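The Workroom, Before the Clutter Comes Back

Gallery | Click on a picture to make it bigger

Well, the workroom is finished! Or as finished as it's going to get before the autumn rush, when everything gets dragged out again and I start leaving mugs on the windowsill. I promised in September that I'd put something up once the new worktop was in, and a few of you have been nudging me ever since, so thank you for your patience (and for the nudging, I did need it).

If you haven't been here before, it's the back room of the house and I use it for card and paper models. Little buildings mostly, plus the odd boat. It was a dining room when we moved in and then it was a place for putting things down in, and you couldn't get to the far wall without moving a clothes airer. I had 1026 photos on my phone when I sat down to do this page and a shameful number of them were of the same drawer.

The worktop

It's a pale one, from Lindwood, and I went back and forth over the colour for weeks. The old table was nearly black and I was forever losing cut pieces on it if they were dark, and then squinting at the glare off the white ones. Pale is much kinder on my eyes in the evening. It does show every smear of glue, so I keep a damp cloth on a hook and give it a wipe before tea. It's also a touch higher than the old table and my back has noticed, in a good way.

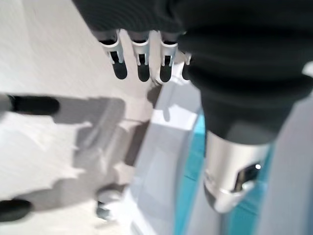
The drawers came next, and oh, the drawers. I bought the Elum ones with the shallow trays, 34 of them all told, and I spent a whole Thursday deciding what went where. Card goes by thickness, offcuts go by size, and anything smaller than a stamp goes in the top row where I can see it without bending down. I had a grand idea of sorting the offcuts by colour as well, but it lasted until lunch and I'm not going back to it.

Labels

I did these on the Trovix label maker, which is slow and makes a noise like a cross duck, but the letters are nice and big. If you're doing your own, write them all out on a sheet of paper first. I printed "WINDOWS SMALL" twice and "ROOFS" not at all, and then ran out of tape. The roofs have a sticky note for now.

Knives and glue

Blades live in a tin with a lid, up on the shelf, away from everything else. The glue has moved to the windowless side of the room because it was going stringy in the sun. I've kept six brushes and thrown the rest away, and I don't miss a single one of them, although it did take me two goes at the bin to part with the ancient one with the chewed handle.

What's on the go

I'm partway through the Amegashie kit, the harbour with all the sheds. It says 1000 parts on the box and I believe it, as most of them seem to be window bars. The quay is done and so is one long wall, and I'd like to have the sheds up before the clocks change. The crane I'm saving for last as a treat.

Still to do: a proper lamp, something on the floor that doesn't swallow tiny bits of card, and a door for the cupboard under the shelf. If anyone has found a rug that you can pick things out of, please tell me in the comments. More pictures when the sheds are up.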